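**Deploy hook fires twice after moving to the new runner – how are you handling it?**

**rubaq**

We moved our build server last week and since then every push to main starts two deploys. Same commit, same branch, started a second or so apart. The first one gets through most of the upload and the second one starts writing to the same folder. On Monday that left the site with a new index file pointing at old assets.

Setup is simple. Git repo, a webhook to Manditz (our build runner), a build step, then rsync over SSH to a single web server. There are 156 files in the build output, so it's small.

I've already checked that there's only one webhook in the repo settings. What else should I look at?

**n_nimri**

Look at the delivery log for the webhook, not the settings page. If the first delivery timed out, the host may have sent it again. Some hosts retry, some don't. If you see two deliveries with the same ID, it's a retry. If the IDs differ, something else is calling your endpoint.

Also check whether the runner is polling the repo as well as listening for the hook. Ours did both after a move, and it took me most of a day to notice.

**rubaq**

Polling is off. I looked in the config file and in the web panel.

The delivery log shows one delivery per push, and they all got a 200 back.

**gmansour**

Then the second one is coming from your side. Do you have a pipeline rule for branches and another for tags? We tag every push to main, and with both rules on you get two runs for one commit.

I keep a short deploy script for the team and the top of it looks like this:

```
exec 9>/var/lock/site-deploy.lock
flock -n 9 || { echo "deploy already running"; exit 1; }
```

That won't fix the cause but it does stop two copies writing at once.

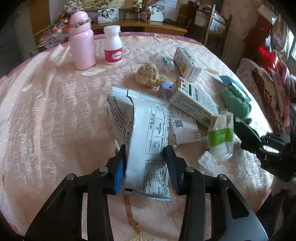

Locks need a bit of thought about what happens to the run that loses. With `flock -n` the second run exits right away, and if it was a different, newer commit, you've just skipped it. Without `-n` it waits its turn, so the newer commit does go out, only later. I think of each release like one of those 15g foil sachets: packed at build time, sealed, with the label on it, and not opened again until it's on the server. So I build once, name the folder after the commit hash, and have the deploy step check whether that hash is already live. If it is, it quits with a zero exit code and the run shows as green.

**rubaq**

Found it, partly. There is a tag rule. It was copied over from the Hamdan project when I set up the new runner and I never removed it. We tag from a post-merge job, so each push to main was getting a tag right behind it.

I've turned that rule off. One deploy per push now.

I'd still like to sort out the overlap, because two people can merge within a minute of each other.

**b.stan**

I'd go the other way from Ghassan on the lock. Put the concurrency limit in the runner and leave the script alone. A lock file on the build machine does nothing if you later add a second build machine. We had exactly that: two agents, each with its own lock, both very happy to deploy.

In most runners it's a setting per pipeline. Set it to one, choose "queue" and not "cancel", and you're done.

**gmansour**

Agreed if you have more than one agent. She has one. And runner settings get lost when people move runners, as this thread shows.

You can also take the lock on the target server, which covers both cases.

**b.stan**

Taking it on the target means holding an SSH session open for the whole deploy. If the connection drops, the lock goes with it and you have a half-finished upload that the next run is allowed to write over. I don't like that.

**gmansour**

If you upload to a fresh folder per release, a half-finished upload doesn't matter. It never gets linked. That's the part I'd do first, before any of the locking.

**n_nimri**

+1 to that. rsync straight into the live folder is the real problem here. Steps we use for the Predbridge site:

1. Build, and write the commit hash to a file called `RELEASE` in the output.
2. rsync to `/srv/site/releases/<hash>`.
3. Run any checks against that folder.
4. Make a new symlink with a temporary name, then `mv -T` it over `current`.
5. Delete old releases, keep the last 3.

Step 4 matters. `ln -sfn` removes the old link and makes the new one, so there's a short gap where `current` doesn't exist. `mv -T` is a rename and has no gap.

**rubaq**

How much disk does that take? The server is small.

**n_nimri**

Our builds are 80 MB each, so it isn't much. If yours has a lot of images, use `--link-dest` pointing at the previous release and unchanged files become hard links. Then each release costs you only what changed.

One thing to watch with `--link-dest`: the path is relative to the destination folder if you don't give a full path. If it's wrong, rsync prints a warning, copies everything and carries on. I only caught ours by looking at disk use. 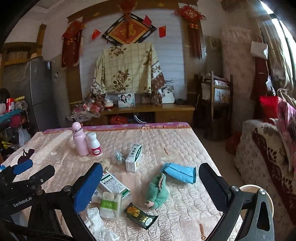 The other thing is file times. If your build stamps every file with the current time, rsync will treat them all as changed and you get no hard links at all. Either use `--checksum` and drop the times, or have the build set them from the commit date. We did the second one because checksums were slow on that box.

**zsrour**

Is all this worth it for a small static site? I have a Remon install that pushes over plain SFTP, changed files only, and I've had trouble with it maybe 2 times since I started. Both times I ran it again and it was fine.

More moving parts means more to explain to the next person. A symlink swap also breaks things if the web server or PHP caches the real path. I've seen old code served until somebody restarted the service.

**b.stan**

The caching thing is real, but it's a PHP matter. For nginx you can pass `$realpath_root` in place of `$document_root` to PHP and it picks up the new release. For static files you don't need to do anything.

For a static site with one person deploying, fine, use SFTP. She has several people merging and already had a broken page on a Monday.

**zsrour**

The broken page came from a tag rule, which she turned off. I'd fix that, set concurrency to one, and stop there.

**gmansour**

Until a visitor loads the page in the middle of the upload. That can happen with a single deploy too. How long does your upload take, Ruba?

**rubaq**

Over a minute on a full build, less if only a few pages changed.

Here's what I'm going to do. Concurrency set to one in the runner, with queueing. Release folders and the `mv -T` swap in the script. I'll skip the lock for now since we only have the one agent, and put a comment in the config about it.

Ziad, I take the point about explaining it. The script is still under one screen long. I'll put the rollback command in the readme too, because at the moment rolling back means reverting the commit and waiting for a build.

**n_nimri**

For rollback, point the swap step at an older hash. Make the script take the hash as an argument and you can use the same code for both. And have the cleanup step skip whatever `current` points to. If you roll back to the oldest release and then somebody deploys, cleanup can remove a folder you still want.

**rubaq**

Good catch, my draft would have done that. Adding a `readlink` check now.

**zsrour**

Post the script when it's done. I won't promise to use it, but I'll read it.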